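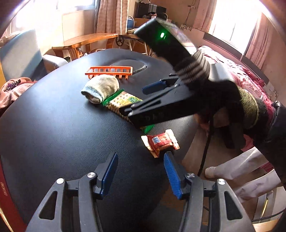 The snacks were my first question. I'd come to Allden to talk about tidying, and the first things I noticed were crackers, so I asked if we were having them with our coffee.

"Those are the practice pile," she said. "You can have one from the kitchen."

She asked me to leave her name out of this, because half her customers are also her neighbors, and they already hide their closets when she comes over. So she's just the owner of Gulutico, a home organizing business she has run for 4 years out of her own front room. I'd read her column in the local newsletter and wanted to know if the person who wrote "a drawer is a decision" was as strict in real life. She isn't! She laughed at her own line when I read it out, and said she'd take it back if she could.

What she wanted to talk about was small stuff. Big clutter is easy, she told me, and she says this as a woman who once moved 134 boxes out of a single garage in Morkgate.

"A couch that doesn't fit, you know it doesn't fit. You bang your knee on it. It's the sock and the candy wrapper and the packet of crackers you brought home from a trip. They sit on a table together for a month, and after a while you don't see them."

Her starting exercise has hardly changed since the early days. You put a few things that don't belong together on one table, you pick up a single thing, and you don't pick up the next until the first one has gone where it lives. I told her that sounded painfully slow. She said yes, it is, and that people who are quick at tidying are mostly quick at moving piles – she used to be one of them.

I asked why food and socks, of all things. (I may have sounded a little fussy about it.)

"Go look in your own bag," she said. "Right now."

I did. One glove, a granola bar, 2 receipts and a hair clip. She was very nice about it, but she did raise an eyebrow.

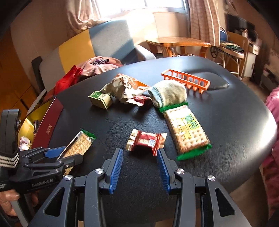

Crackers, she went on, are the best teachers she has. They come in a long packet, they slide off anything you stack them on, and if you grab one in the middle you get crumbs. So you learn to slow down and take it by the end. She likes the see-through wrappers because you can tell right away if you've been rough. Small snacks in crinkly wrappers are a different problem. They slip under everything else and you find them in June.

And socks? Here she got really going. She has opinions about socks that I can't fit on one page, but the short version is that a rolled sock counts as one object and a loose sock counts as trouble. She rolls them from the toe and folds the cuff over, and she won't hear a word about drawers full of flat ones. I said I keep mine flat. We moved on.

The table came up too, because I kept leaning on it. Dark is what she recommends to anybody who asks, at least for sorting. "On a light table everything looks fine. On black you see every crumb, every thread, every little torn corner." She told me she'd had a white one before and gave it to her sister, who loves it and has crumbs all over it.

The old wooden table by the window is a whole other story. It came from Bhatt, the secondhand furniture place, and cost her 400 dollars, which she still thinks was too much. She bought it for the turned legs. Sorting on it is against the rules, she said, and then admitted that the rule gets broken most weekends when her kids are home. The pink curtains she sewed herself, and they were supposed to be for a bedroom. They came out too long, and she liked the flowers with the honey color of the wood, so up they went in the front room and the bedroom got blinds.

I asked what she does with the odd things, the ones that really have no place to live. She got up to refill our cups and talked to me over her shoulder.

"You eat it, you wear it, or you give it to somebody. And if it's a rack or a little stand you bought to hold the other stuff, you ask what it's holding. Mostly it's holding nothing!"

I thought of the 2 spice racks in my hall closet, still with the tags on, and decided not to bring them up. She asked anyway. I'm driving them over on Thursday.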